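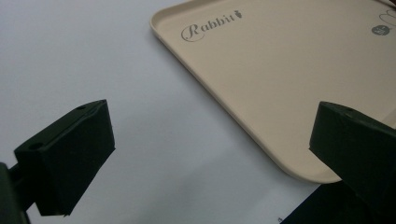

그림 4. 테이블 위의 베이지색 플라스틱 트레이('Rabbit' 문구 인쇄면)

4.2 트레이 배치 및 관리

본 절은 Gurance 식탁 세트에 포함된 유아용 트레이의 배치, 세척, 보관 절차를 설명한다. 테이블 본체의 조립은 3장을 먼저 완료할 것.

배치

1. 테이블 상판의 이물질과 물기를 마른 천으로 닦는다.
2. 트레이 바닥면의 보호 필름을 제거한다. 필름은 모서리에서 시작하여 대각선 방향으로 벗긴다.
3. 인쇄면이 위를 향하도록 트레이를 상판에 내려놓는다. 문구가 사용자 쪽에서 바로 읽히는 방향이 정방향이다.
4. 트레이 테두리와 상판 가장자리 사이에 45 mm 이상의 간격을 둔다.
5. 트레이의 네 모서리를 차례로 눌러 흔들림을 확인한다. 흔들릴 경우 상판의 수평을 다시 조정한다(3.7항 참조).

참고: 문구 옆의 당근 모양 아이콘은 장식이며 방향 표시나 눈금의 기능은 없다.

주의: 트레이를 상판 밖으로 걸쳐 놓은 상태에서 식기를 올리지 말 것. 테두리를 한 손으로 잡고 내용물이 담긴 트레이를 들어 올리지 말 것.

세척

1. 남은 음식물을 제거하고 미지근한 물로 헹군다.
2. 중성세제를 묻힌 부드러운 스펀지로 안쪽 면을 닦는다. 둥근 모서리와 테두리가 만나는 부분은 잔여물이 남기 쉬우므로 따로 한 번 더 닦는다.
3. 세제가 남지 않도록 충분히 헹군 뒤 세워서 건조한다.

주의: 연마제, 철 수세미, 염소계 표백제를 사용하면 인쇄가 손상된다. 식기세척기 및 전자레인지에는 사용할 수 없다.

참고: 토마토소스, 카레 등 색소가 강한 음식은 착색을 일으킬 수 있다. 사용 후 즉시 헹굴 것. 착색은 보증 대상에 포함되지 않는다.

보관

1. 완전히 건조되었는지 확인한다.
2. 여러 장을 겹칠 때는 사이에 간지를 넣는다. 최대 적층 수는 7장이다.
3. 직사광선과 난방 기구를 피해 평평한 곳에 둔다.

테두리에 균열이나 날카로운 부분이 생긴 트레이는 사용을 중지하고 교체한다. 교체용 트레이의 주문 번호는 116이며, Messina 및 Rinska 모델에 공통으로 적용된다. Skivthorpe 모델은 상판 규격이 다르므로 부록의 부품표를 확인할 것.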